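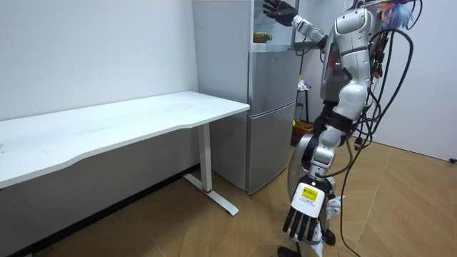 White desk, one metal leg showing, fridge right next to it.

1/ Herkstead wants $40 a month for its "clear desk" course. 32 lessons. On putting things away.

2/ The Arnura people say an empty desk makes you focus. I kept mine empty all of March and got just as little done – only with more smudges on show.

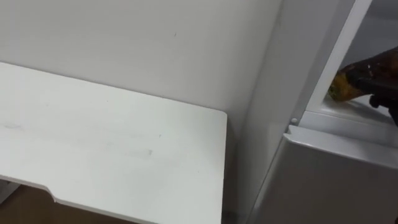 Scuffs and grey marks on a white top.

3/ Their study? 40 people, all paying members, asked if they felt better. Guess what they said.
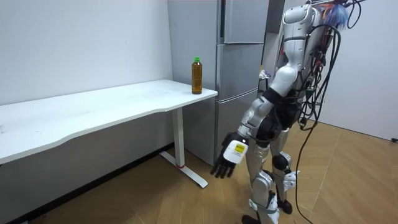 4/ You can keep your $100 desk tray too. I'll stick with a pile.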